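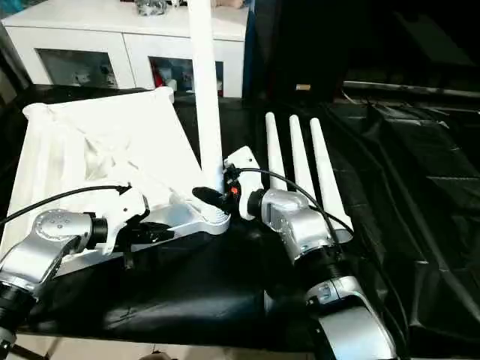 The Velard comparison is a bench procedure for judging two-finger grippers that are mounted in pairs on a two-arm workstation. It was written at the Bidstead workshop and is named after the controller on which it was first run. The procedure does not measure the strength of a gripper in isolation. It asks how well two grippers can share one object, when each of them is holding a different part and neither can see very much. Household articles are preferred to machined test blocks. A wireless router with tall antennas is a typical choice, as one gripper can clamp the edge of the flat body while the finger of the other touches near the base of an antenna, and the two contacts are of very different kinds. The body is wide and gives a stable hold, but the antenna region leaves little space for a finger to enter.

Background

Earlier tests at Bidstead followed the usual practice of the time, in which a gripper closed on a cylinder and the pull needed to remove it was written down. Anjani Osman, who maintained the arms, found that the ranking obtained in this way did not agree with the experience of the operators. The Carnotance gripper came first on the cylinder and was disliked in daily use. The Majimbun gripper came last and was often requested. The first draft of the comparison was prepared in January, and the version in present use is dated Jul 22, 2021.

Procedure

A full comparison consists of 3,820 attempts, divided between the candidate grippers. The same pair of arms must be used from beginning to end, with the same controller settings, and only the grippers are changed. Each object is presented in 8 starting poses. An attempt is finished when both grippers have made contact and the object has been moved to the next pose, or when the operator stops the arms. Black covering is recommended for the work surface and for anything standing near it – a pale object is then easier to separate from its surroundings in the head camera.

Cables are treated as part of the gripper. If a cable catches on the object or on the other arm, the attempt is recorded as failed, even when the fingers have a good hold. This rule was not in the first draft. It was added after the early runs, in which the operators had been freeing the cables by hand and continuing.

Objects with poles and fabric form a separate class. In this class the two grippers have to work at a corner, where a rail and an upright meet, and the fingers come so close together that the finger length becomes more important than the closing force. Long fingers reach the corner easily but touch each other. Short fingers keep apart, and then the wrist housing must come nearer to the upright. Cloth makes the task harder again, as it can be drawn between the fingers together with the rail.

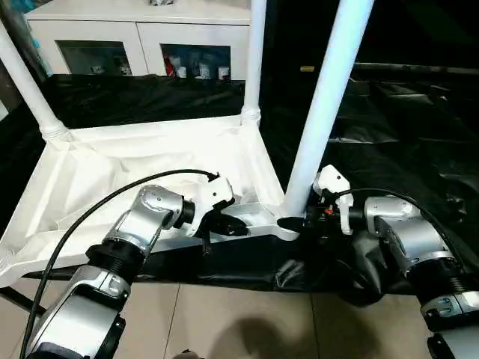 Qistina Sembiring has objected that corner tasks of this kind test the planner more than the gripper, and that a poor approach angle will punish a good finger. In her opinion the class should be reported separately and left out of the total. The present version follows the first half of this advice. The corner results have their own table, but they are still counted in the total score.

Cameras

The comparison uses one camera at the head and small cameras at the wrists. The head camera is the reference for deciding whether an attempt has succeeded. The wrist cameras are used for the last part of the approach, and their value depends strongly on the distance.
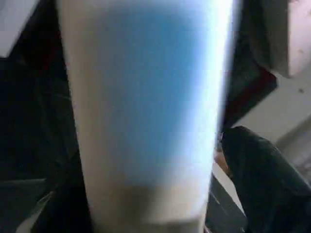
At very close range the focus is lost and only large areas of colour remain, so printed marks and fine edges cannot be relied on. For this reason the procedure asks that the wrist view be saved but not scored. Of the attempts in the first full comparison, 1,469 were reviewed a second time with the wrist recordings beside the head recordings. The wrist recordings changed the decision only in 3 cases, all of them concerning whether a finger had touched the object or had stopped just before it.

Results and use

In the first full comparison the Majimbun gripper received the higher total, mainly through its results on the router and similar flat articles. The Carnotance gripper was better on smooth round objects. The difference in the corner class was small, and the authors do not draw a conclusion from it.

The procedure has been repeated at Bidstead with a second controller – the order of the two grippers did not change, although both of them lost points for slow release. It has not been adapted for grippers with more than two fingers, or for suction tools.

See also
Bimanual manipulation
Parallel gripper
Wrist camera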